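The Great Tea Situation

11/10/2020

So I've given up coffee. Well, I've given up coffee after lunch, and mostly before lunch too, and if you know me at all you know what a big deal this is. I was a six cups a day person for most of my adult life. I had a mug that lived in the car.

What did it was the sleep. I'd be lying there at two in the morning planning arguments with people I haven't spoken to since college, and my old roommate Rafail Stefanou (hi Rafail!) told me on the phone to just switch to tea for a month and stop complaining at him. Fair enough. He grew up in a house where there was always a pot of mountain tea going, the kind with the whole stems in it, and he was pretty smug about the whole thing.

The first week was awful. Headache, bad mood, I snapped at the lady at the Hollanby post office over a book of stamps and had to go back and say sorry. I was drinking those dusty bags from the back of the cupboard, left over from when my aunt stayed with us in January, and they tasted like a wet envelope. If you are thinking of doing this, please buy decent tea first. I can't say that loudly enough.

Then I found Lambrakis, the little grocery on Larner Street, next to the shoe repair. I must have walked by it a hundred times. Prodromos Katsaros runs the counter in the mornings and he will talk to you about tea until your parking runs out. He asked what I liked about coffee and I said "that it's strong?" and he sighed and sold me a dark, smoky one that smells like a campfire. I LOVE it. My husband makes me drink it on the porch.

Things I've learned since then, in no order. Boiling water wrecks green tea. I'd hated green tea for years and I was just burning it! Now I let the kettle sit for a bit after it clicks off, or if I remember I stop it early at around 70 degrees (my kettle is an Akero and only speaks Celsius, don't ask me to convert it). Also, the second cup from the same leaves is often nicer than the first, which feels like getting away with something. And honey in mint tea is good but honey in the smoky one is a crime, I tried it so you don't have to.

I'm up to 8 kinds in the cupboard now and we've had to move the rice. My sister thinks I've swapped one habit for a more expensive one and she may have a point, but I slept through the night four times last week, so she can hush.

Next I want to try a proper oolong. Prodromos says to wait until his new order comes in, and meanwhile I'm reading everything I can find and pestering the library for a book they keep telling me is checked out. If you have a favorite, leave it in the comments, and tell me how long you steep it, because I never get that part right.
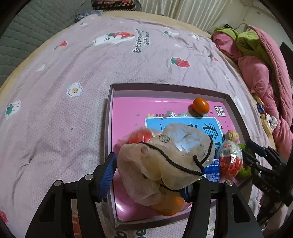
Pink box on the pink sheet. I do like that blue.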